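Speaker notes — Bed changing in guest rooms
Hiyori Kawaguchi, Ernadbridge, Jul 31, 2021

Slide 1. Welcome
Thank colleagues from Buthelezi House for attending. The service now covers 64 rooms.

Slide 2. Stripping the bed
Remove linen from the head end first. Fold it inwards and place it in the bag — never on the floor.

Slide 3. The bare mattress
Quilted covers crease easily. Smooth the surface by hand before the sheet goes on, working towards the wall. 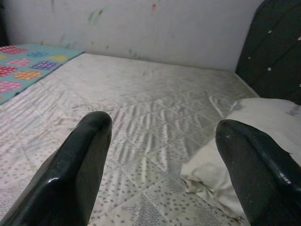
Slide 4. Questions
Refer queries on laundry orders to Thabiso Ntuli.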